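Dokthorpe reúne ejemplos de desmontaje de ordenadores para entrenar a un sistema robótico

28/02/2020 - Dokthorpe ha iniciado la recogida de ejemplos para un sistema de aprendizaje destinado al desmontaje de ordenadores de sobremesa. El trabajo se centra en la zona del procesador y las ranuras de memoria, donde el espacio para la pinza es escaso.
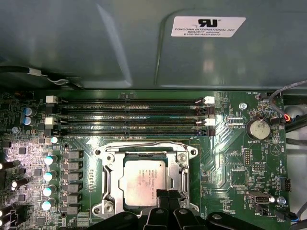 El conjunto consta por ahora de 1516 secuencias. Cada una guarda las imágenes, la posición del brazo y las órdenes recibidas. Las secuencias fallidas también se conservan, con una etiqueta aparte, y las revisa una persona distinta de la que manejó el brazo.

«Un intento fallido bien anotado nos sirve tanto como uno bueno», explica Lesia Polishchuk, responsable de datos del proyecto.
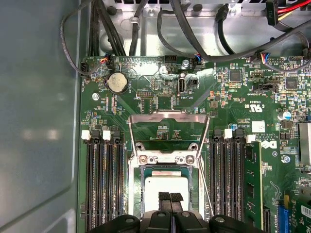

La pinza junto al procesador, con la placa de carga del zócalo abierta.

La empresa Bonden aporta los equipos retirados y Zakharchenko se ocupa del formato de los registros. Durante la preparación, el equipo descartó 340 secuencias por desajustes entre el reloj de las cámaras y el del brazo - un problema corregido en diciembre.
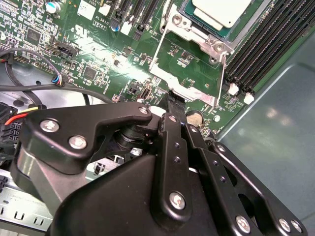 Para Yaroslav Fedoruk, la dificultad está en la variedad: dos placas parecidas pueden exigir aproximaciones distintas, y un conjunto grande pero uniforme ayudaría poco. Fedoruk pide que se incorporen cuanto antes más modelos de chasis.

La siguiente fase durará 4 meses e incluirá cajas de otros formatos. Las pruebas se harán con equipos que el sistema no haya visto durante el entrenamiento.
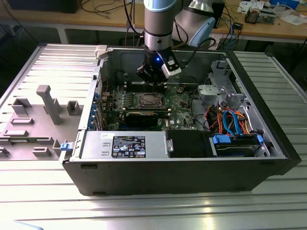 Dokthorpe | Departamento de Manipulación Robótica

El departamento publicará una parte del conjunto, junto con la guía de anotación, al término de esa fase. Los centros interesados en acceder antes a los datos pueden solicitarlo por escrito a Orysia Melnychuk, coordinadora de colaboraciones externas.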